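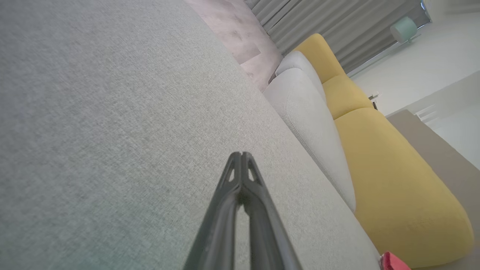
Grey fabric, and why I'm so pleased with it

I have wanted a proper woven grey in the living room for years, and now I've got one! The weave is Isel, from the Plellus range, and I ordered 2 samples before I committed (the other was Drakos, lovely but far too brown once it was next to our floor).

What I love most is the speckle. From the doorway it reads as one soft pale grey, and then you get up close and there are all these tiny lighter and darker threads criss-crossing each other. It changes with the light as well – a bit blue in one place, warmer in another, even a touch of green. I keep going over to look at it with a mug of tea in my hand, which is asking for trouble.

It sits beautifully with the floor too. Ours is that pale wood look, somewhere between pink and beige, and I'd been worried that a cool grey would make it look grubby. Not a bit of it!

Care so far: the soft brush on the hoover, along the weave and then across it, and a damp cloth for anything sticky. I did have a go with Skodent foam on the spare sample and it dried without a ring, so that's now in the cupboard under the sink.

It came to 252 pounds with delivery, and I'd put 300 aside, so the rest is going on a lamp. I'm thinking mustard, or possibly a really dark green.

Comments (3)

mossandmarmalade
Oh I love a flecked grey. We've had ours 12 years and it hides everything, biscuit crumbs included.

teapot_hill
Mustard! Please say mustard.

lowerlane
Did the samples cost anything? I'm torn between Isel and Drakos myself.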